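把接力棒还给长跑

每年一到春天，我周围的跑友就开始互相打听：半马报了没有？全马报了没有？今年想跑进多少？我也爱听这些，我自己的抽屉里就塞着一堆完赛奖牌，搬家的时候一块都舍不得扔。可是这个春天我想替另一种比赛说几句话，而且要大声说：长跑接力，公路上的、河堤上的、翻山的，凡是一个人跑完把东西交到另一个人手里的那种长跑，都应该比现在多得多！

刚从Plamatcombe到Jollthorpe的河堤接力回来，腿还酸着，嗓子已经哑了，所以下面的话可能有点乱，请多包涵。

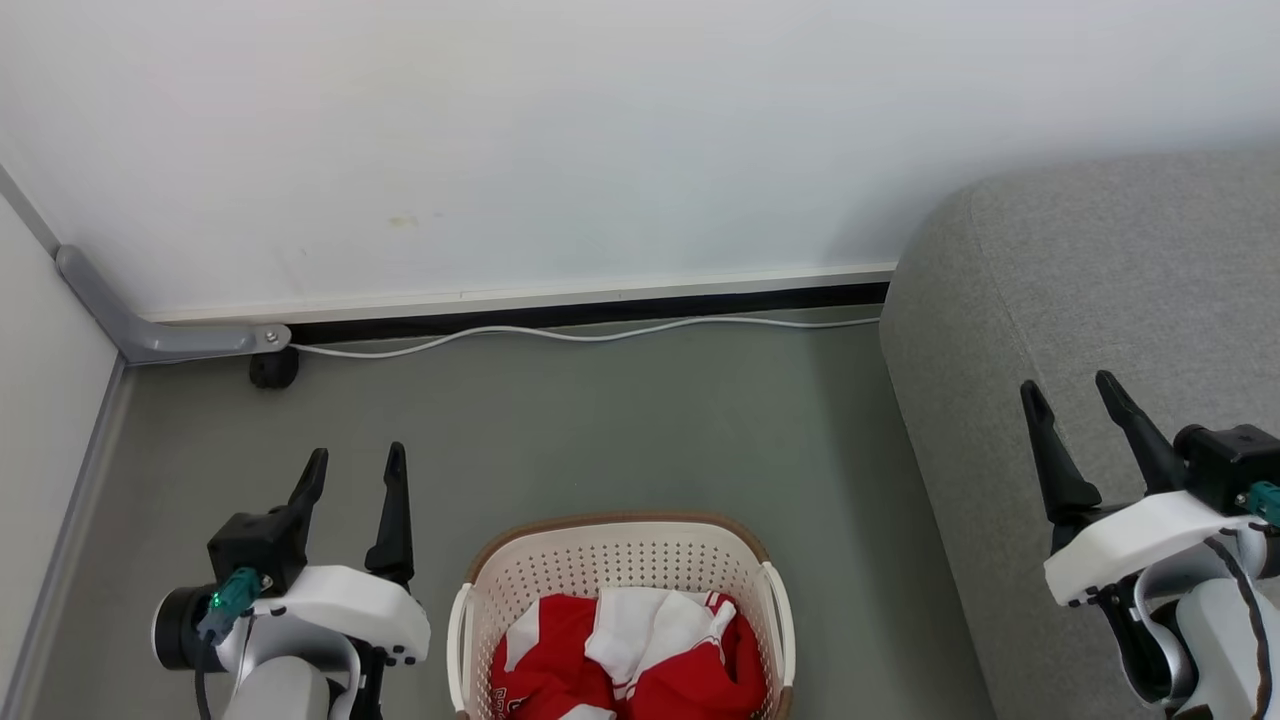
Lolteva长跑俱乐部｜接力组
2019年3月24日

先说说我为什么这么激动。河堤接力一共5棒，沿着老运河走，运河是1828年通的船，堤上的纤道到现在还有一大段是当年的碎石底子，跑起来脚底下沙沙响。今年报名的有105支队，队伍里有穿着专业背心的大学校队，有面包店的同事，有一家祖孙三代，还有我们俱乐部派出去的两支——一支是奔着名次去的，一支是我在的那支。

我跑第三棒。第三棒在所有人嘴里都是最没意思的一棒，没有起点的热闹，也没有终点的拱门，交接区设在一个水闸旁边，连卖热茶的都不爱来。可我站在水闸边等第二棒的时候，心跳得比我任何一次站在马拉松起跑线后面都快。我要等的人是Kanokwan Suksawat，她去年夏天才开始跑步，报名的时候反复问我们能不能给她换一棒短的。河堤在那里拐了一个大弯，弯道后面全是柳树，你看不见人，只能听见那边有人在喊。喊声一阵一阵传过来，每一阵我都以为是她。

后来她真的从柳树后面出来了，脸红得像刚从蒸笼里端出来，手里攥着那根被我们缠了一圈黄胶布的棒子，隔着老远就开始往前伸。离我还有那么长一截路呢，她的手就已经伸出来了。那只手我大概会记很久。

说回正题。我的主张很简单：长跑在业余层面上太偏向个人赛了，这对这项运动是一种损失，而这种损失补起来其实很容易。

个人赛的好处我不用多讲。你跟自己比，跟去年的自己比，跟表上的数字比，干净利落。我有好几年就活在这种数字里，配速、心率、补给间隔，全都记在一个本子上。那几年我进步很快，也很快乐，可是回头翻那个本子，我发现里面几乎没有别人的名字。我跟谁一起热的身，谁在哪个坡上追过我，谁在终点给我递过外套，一概没写。本子里只有我和一串时间。

接力赛跑完，我脑子里装的全是别人。第一棒的小伙子起跑太猛，后半程走了两回；第四棒的老大哥坚持要穿他那双补过底的旧鞋；第五棒是Apinya Meesuk，我们队最快的一个，她在终点前超了一串人，冲过去以后第一件事是转身往回找我们，问前面几棒跑得怎么样。她自己的成绩还是别人告诉她的。

我知道会有人说，接力就是图个热闹，真要练长跑还得靠个人赛。这个说法我听过很多遍，每次都想站起来反驳，今天总算有地方写了。

论训练价值，接力一点都不低。一棒的距离通常比半马短，强度却高得多，你知道前面的人已经拼过了，后面的人正在等你，想偷懒都不好意思。我这次跑的那一段，出发后不久就觉得快了，按平时个人赛的习惯，我一定会看一眼表，然后乖乖慢下来。可是那天我前面是一个穿绿背心的大叔，他的队友在堤上骑着车给他喊“再咬一个”，我就想，那我也咬一个吧！结果一路咬到交接区，跑出了我很久没跑出来的速度。单独训练的时候，谁能逼我跑成那样？教练不行，闹钟更不行。

再说战术。个人赛里大多数业余选手谈不上战术，匀速就是最好的办法，这一点书上写得明明白白。接力可不一样，光是排棒次就够大家吵一个晚上。最快的人放在第一棒，可以抢一个好位置，免得后面的人被堵在窄堤上；放在最后一棒，可以追人，也最提气；要是哪一棒有长坡，你还得看看谁的腿是爬坡的腿。我们队为了第二棒到底放谁，从训练场一直争到饭馆，菜都上齐了还在争。一群平时各跑各的人，忽然开始认真研究彼此的长处，知道谁下坡胆子大，谁怕热，谁前半程总是慢可后半程越跑越稳。这种了解，你在个人赛的起跑区里站上十年也未必能有。

新手的问题更值得说。我们俱乐部每年都会来不少刚开始跑步的人，能留下来的却不多。常见的路子是这样：来了，跑几次，看见大家都在谈马拉松，于是也报一个，练得太急，膝盖疼了，人就不见了。我一直觉得，这中间缺了一级台阶。从慢跑几公里到报名全马，跨度太大，而五公里赛虽然好，跑完各自回家，也没有多少把人留住的力量。接力正好能当这级台阶。距离不吓人，责任却是实实在在的，有人在等你，你要去等人。

Kanokwan就是这么留下来的。她跟我讲，报名以前她每周能找出好几个不去训练的理由，下雨啦，加班啦，袜子没干啦；报了接力以后，这些理由都还在，可是她一想到自己那段路如果走着过去，我会在水闸边多站好久，就把鞋穿上了。她赛后说的话更让我高兴，她问秋天还有没有别的接力，能不能让她跑长一点的那一棒。

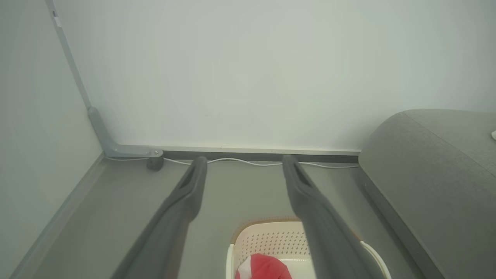
所以我对各地办比赛的人有一个热切的请求：每办几场个人赛，就请留出一场给接力吧。我当然明白接力不好办。交接区要占地方，要有人看着，选手要分批送到不同的位置，跑完的人又要接回来，车子一旦堵在半路，后面全乱。河堤接力今年就出了这样的事，送第四棒的大巴走错了岔口，好几支队的第三棒冲进交接区却找不到人，只好举着棒子原地转圈。当时急得要命，晚上讲起来却是全场最好笑的一段。办赛的人后来在终点当面道了歉，我希望他们别因为这个就灰心，明年把路口的牌子立大一点就好了嘛。

麻烦归麻烦，解决的办法也有的是。头一种，绕圈跑。找一个公园，一圈一棒，交接区永远在同一个地方，帐篷一搭，铺盖一铺，大家坐着吃东西等人，大巴的事根本不用操心。有人嫌绕圈枯燥，我倒觉得绕圈接力最适合看，每个人都会一遍一遍从你面前过去，你有的是机会给他喊。第二种，来回跑，河边的直路最合适，去一趟回一趟就是一棒。第三种我最喜欢，干脆放手让队伍自己解决交通，骑车也行，坐公交也行，组委会只管计时和安全。Thongsuk杯就是这么办的，我去年7月去跑过，天热得石板都烫脚，队友们骑着自行车在后面追，车筐里装着冰水和西瓜，谁渴了就停下来切一块。那场比赛的组织称得上简陋，可是所有人都玩疯了。

人数上也可以灵活些。两个人能不能组队？我看完全可以。两人轮流跑，跑一段歇一段，对凑不齐一整队的朋友再合适不过。河堤接力这次就开了2人组，我原以为没几个人报，谁知道交接区里到处都是，有夫妻，有父女，还有一对老同学，据说是在水闸旁边时隔很多年头一回好好聊天（趁着等计时芯片重启的空当）。

我还想替棒子本身说句话。现在很多接力赛为了省事，改用手环，或者干脆只认芯片，选手之间拍一下手就算交接。拍手当然也挺好，可我还是偏爱一根真正的棒子。棒子有分量，会滑，会掉，会沾上前一个人的汗，握在手里你就知道前面那段路是真有人跑过的。我们队那根是旧的，漆磨得差不多了，大家嫌滑才缠了胶布。出发前每个人都握了一下，像是什么仪式似的，说起来有点傻气，可是谁也没笑。办赛的朋友，请把棒子留着！要是怕掉进河里，给它拴根绳子都行。

也有跑得很认真的朋友跟我争论过，说接力的成绩没法比，今年你跑第三棒，明年他跑第四棒，路况、风向、交接都不一样，算不清自己到底进步了没有。这话有道理，我不打算硬拗。如果你正在为某个目标时间备战，那就安心去跑你的个人赛，我会在路边给你加油的。我只想提一句，一年那么长，拿出一个周末跑一段算不清账的路，对备战没有坏处。我自己从接力回来的那一周，训练反而特别顺，大概是心里那口气还提着。再说，水平高的人在接力里有一种个人赛给不了的乐趣，那就是追。Apinya接棒的时候，我们队排在很靠后的位置，前面一路都是人，一个接一个地往远处排过去。她说那是她跑过最开心的一段路，每一个背影都是一份点心。换成个人赛，她从一开始就在前面，前面空荡荡的，哪里有这么多点心可吃！

而被超过的人呢？我也问过，因为我自己就被超了不少。被一个明显快得多的人从身边刮过去，在个人赛里多少有点扫兴，在接力里却完全是另一种感受。你知道她的队友前面可能落后了很多，她是来讨债的，你甚至会给她让一让路，喊一声好。我在堤上就给好几个人喊过好，有一个姑娘边跑边回头冲我竖了个大拇指，差点踩进水坑里。

学校也该多跑接力，这一点我越想越觉得要紧。很多孩子不喜欢长跑，我小时候就不喜欢，操场上一圈一圈地跑，跑得慢的落在最后，全班都跑完了在旁边看着你，那滋味真不好受。可是把同样的距离拆开，编成几队，每个人跑一段，气氛马上就变了，慢的孩子也有人盼着，也有人在终点伸着手等。我去我侄子的学校帮过一回忙，那天下午的接力跑完，孩子们围着体育老师要再跑一遍。再跑一遍！长跑课上我可从来没听人提过这种要求。

至于俱乐部自己，我希望我们接力组能从现在这种临时拼凑的状态里走出来。平时的训练课完全可以拿出一部分来练交接，练在疲劳的时候把棒子稳稳送出去，练听队友的脚步声判断他还剩多少力气。间歇跑本来就枯燥，改成分组接力，强度一样，休息时间还正好就是队友跑的时间，谁都不用看表。我跟教练提过，他答应下个月先试一次，地点就在老地方，下雨也练。

河堤接力明年的报名要到夏天以后才开，我已经在拉人了。第二棒还归Kanokwan，她自己抢的；第五棒当然是Apinya，别人想抢也抢不走。第一棒的小伙子发誓要学会慢慢起跑，我们都不太信，不过很愿意给他一年时间。我嘛，还想跑第三棒，还想站在水闸边上，听柳树后面的人一阵一阵地喊。第四棒目前有个空位，老大哥明年要去外地看孙女，你要是跑过五公里，不怕坐错大巴，训练的时候过来跟我说一声，棒子我随身带着，可以先握一握。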